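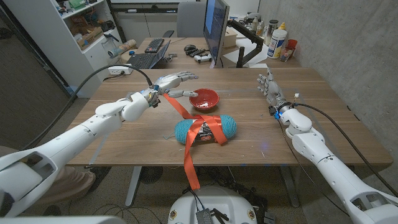 How often do the hands at the Plenadora workshop in Dustbridge get checked? Every 50 hours of running, and once more after any cable is changed.

The new schedule started on 11/21/24. Before, the two-armed robot was looked after only when something stopped, and in July a worn wrist cable kept it out of use for nine days. Éabha Hanrahan, who is responsible for the machine, now opens and closes each finger 100 times and writes the result in a notebook — the paper one, which she prefers. Cables are left with enough slack for the wrist to turn fully. Spare finger joints come from Kisent, and the next order will arrive before the 200-hour service.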